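Irier, the kitchen-task simulation package from Dahlgren, reached general release in July after a trial period at the company's Ladville office. The product allows a laboratory to rehearse a robot arm on household work before any hardware is purchased. A standard license covers 35 kitchens and 257 objects, and each counter may be rearranged between runs.

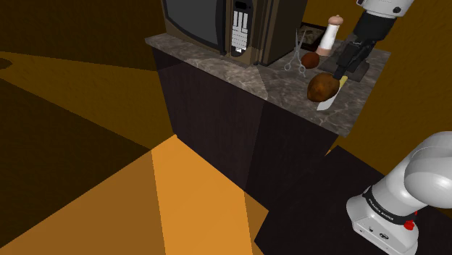
Gunnel Magnusson considers the crowded counters the strongest part of the package, and would like the next version to offer more control over lighting — shadows in particular. Her laboratory has held a license for five months.

Dahlgren sells Irier by the seat, with a minimum of three. Support is handled through Elatine, the company's online service desk, and is included for the first year.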